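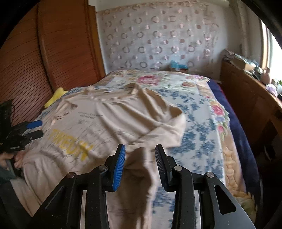 Figure 4.1 A T-shirt, wrinkled and partly folded, on a bed. A bed gives a wide, soft surface at a good working height.

Chapter 4
Folding and Storing Everyday Clothes

Most households fold more T-shirts than any other garment. In Chapter 3 you sorted a finished load into piles for hanging, folding and mending. This chapter takes up the folding pile.

By the end of the chapter you should be able to fold a T-shirt to a set width, fit a week's shirts into one drawer, and judge when a garment should be hung instead.

4.1 Choosing a surface

Any flat area wider than the shirt will do. A table is firmer, but many people fold on the bed with the dresser or wardrobe close by. Pull the bedspread level first. Folds and ridges under the shirt make it harder to get a straight edge. Move blankets and soft toys to one end.

4.2 Laying out the shirt

Spread the shirt with the collar pointing away from you. Smooth it from the center toward the sides with the flat of your hand, and pull the hem straight. Large printed letters are a useful guide – if they look squeezed together, the cloth is still bunched underneath.
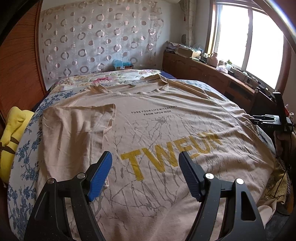 Bring one sleeve in over the body and flatten it before you touch the other side. The sleeve should lie as a smooth flap with its seam flat. Then fold the second side to match and turn the hem up toward the collar.

Beginners often fold both sides at once. The collar then pulls off center and the shirt has to be opened again.

Activity 4A

Fold 20 T-shirts over one week and keep a record of your time for each. In the Woltthorpe home skills course, students aim for 28 seconds a shirt by the last day. Anything under 60 is a fair start.

Key terms: hem, collar band, side fold, stack width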